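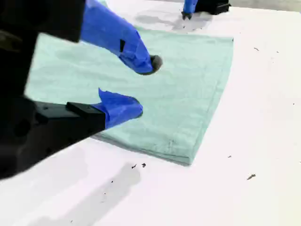 **Relatos breves · Marzo de 2021**

La última tela de la tarde era verde menta. Mohandas Venkataraman la dejó sobre la mesa blanca y buscó la etiqueta del cliente, pero en el montón de Nilwood no quedaba ninguna.

Llamó a Reddy, que llevaba las cuentas en la habitación de al lado.

—¿De quién es lo verde?

—De la señora Cava. O del hotel. Mira el cuaderno.

El cuaderno decía «verde, 9 de la calle Senorden» y nada más. Mohandas conocía el portal. Había subido allí en invierno con unas mantas y le había abierto un hombre mayor que quiso pagarle dos veces.

Pasó la mano por encima para quitar las arrugas. Su madre doblaba la ropa de toda la casa después de cenar, con la radio puesta, y no dejaba que nadie la ayudara. Él aprendió mirando desde la puerta.
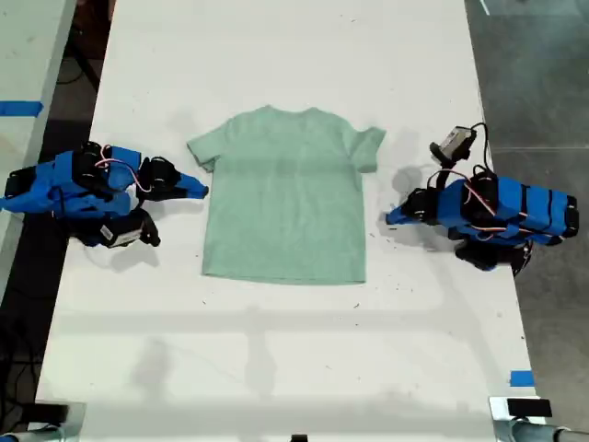 Reddy entró con el abrigo puesto y las llaves en la mano.

—Déjalo para mañana. Ya vendrán a buscarlo.

—Lo llevo yo. Me pilla de camino.

—Te pilla al otro lado del río.

Mohandas no contestó. Dobló la tela a lo largo, luego por la mitad, y la metió en una bolsa de papel. Escribió el número con rotulador y debajo, más pequeño, la palabra «pagado».

En la calle había empezado a llover. Se guardó la bolsa dentro de la chaqueta y cruzó el puente por la acera de la izquierda. En el portal llamó al tercero. Tardaron en responder.

—¿Quién es?

—De Nilwood. Le traigo lo verde.

Hubo un silencio, y después el ruido de la puerta al abrirse.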